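Flicker at low dim levels, desk lamps on a shared dimmer circuit
Forum > Lighting and Electrical > Low voltage and LED
Page 1 of 1

ohmbody_home
Posts: 214
I have three LED desk lamps on a single wall dimmer in a converted sunroom. Above half brightness they are fine. Below that all three flicker together, and one drops out completely before the others. Dimmer is a Clanar rotary, leading edge, rated for LED. Lamps are Bennani retrofit bulbs, 9 watts each, marked dimmable on the base. Wiring is copper, in good shape, neutral present at the box.

I have already tried swapping the bulbs between lamps. The early dropout follows the bulb, so that one is just a weak driver. The shared flicker is what I want to fix. Is this a minimum load problem?

stairwell_sparks
Posts: 1,870
Very likely. You have 27 watts total. A lot of leading edge dimmers were designed around incandescent loads and need a fair amount of current to keep the triac latched. When the conduction angle gets short, LED drivers draw in small pulses and the triac lets go early. That shows up as flicker across the whole circuit at once, same as you describe.

Check the label on the yoke of the dimmer. There should be a minimum as well as a maximum. The minimum for LED is often listed separately.

ohmbody_home
Posts: 215
Label gives a maximum for LED and a maximum for incandescent. No minimum anywhere. The instruction sheet is long gone.

tz_parallel
Posts: 642
I disagree that it has to be minimum load. If the low end trim is set too low you get the same symptom, and it takes a minute to check. Pull the knob. On most rotaries of that type there is a small trim screw or wheel next to the shaft. Turn the dimmer to its lowest position, then raise the trim until the lamps are steady. You lose some range at the bottom but the flicker should go.

stairwell_sparks
Posts: 1,871
Trim hides it. It doesn't change the holding current. If line voltage sags in the evening he will be back to the same thing. A trailing edge dimmer is the correct part for capacitive drivers and I would start there.

tz_parallel
Posts: 643
A new dimmer costs money and a trim screw is free. Try the free one first.

ohmbody_home
Posts: 216
Found the trim wheel and turned it up. Better, still some shimmer at the bottom of the range, and worse after dark, so there may be something to the sag argument. The room is used for desk work so I do need a steady low setting in the evening, with the curtains shut.
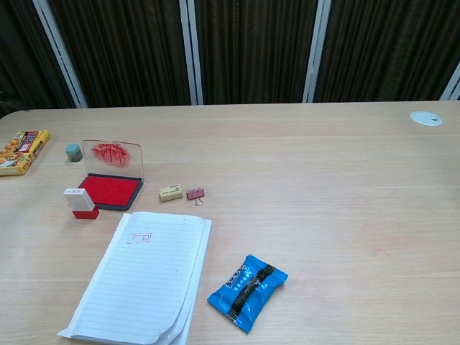
Work surface and curtains. Cord grommet is at the far right corner.

The lamps will be clamped along the back edge. All the cords go down through that one grommet to a strip. The strip is fed from the dimmed outlet, which I inherited with the house.

gauge_and_gland
Posts: 3,305
Stop there. A dimmed receptacle is a bigger issue than the flicker. You should not have a standard receptacle downstream of a wall dimmer, with or without a strip on it. Somebody plugs in a laptop supply or a fan and you damage the load, the dimmer, or both. In the US the code doesn't allow a general use dimmer to control a receptacle. Please make that outlet constant power before you spend anything on dimmers.

stairwell_sparks
Posts: 1,872
Agree. I missed that he was going through an outlet. I read it as hardwired fixtures.

ohmbody_home
Posts: 217
Understood. If I make the outlet constant, how do I dim the lamps as a group?

gauge_and_gland
Posts: 3,306
Use lamps with their own dimming. Look for an integrated driver with constant current output and no PWM, or PWM above 2,000 Hz if you are sensitive to it. Sirnovau makes a clamp model with a wired remote that links several heads. Remove the wall dimmer, join the conductors, blank plate on the box. Breaker off first and test before touching anything.

tz_parallel
Posts: 644
Or replace it with a plain switch and keep the outlet switched. That is allowed and you keep a single off control by the door. I would not give that up for a blank plate.

gauge_and_gland
Posts: 3,307
Fine, as long as the switch is rated for the circuit.

ohmbody_home
Posts: 218
Plain switch it is. Going by the Woltgate supply counter on Wednesday for the switch and plate. I will put the Bennani bulbs in the hallway, undimmed, and price the clamp lamps separately.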